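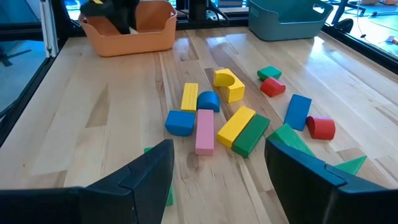 4. Setting up the Lencho kitchen timer

1. Slide the battery door off and put in 2 AAA batteries. The door will feel as if it is about to snap. Keep going.
2. Hold MODE until 13 blinks. It means "ready." We asked why and got no reply.

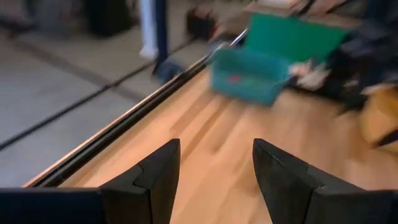 3. Turn the dial to the minutes you want, up to 86, and press it once.

Note: A second press clears everything — including the alarm volume you just set.

Caution: Keep the timer off the stove. It will not time its own melting.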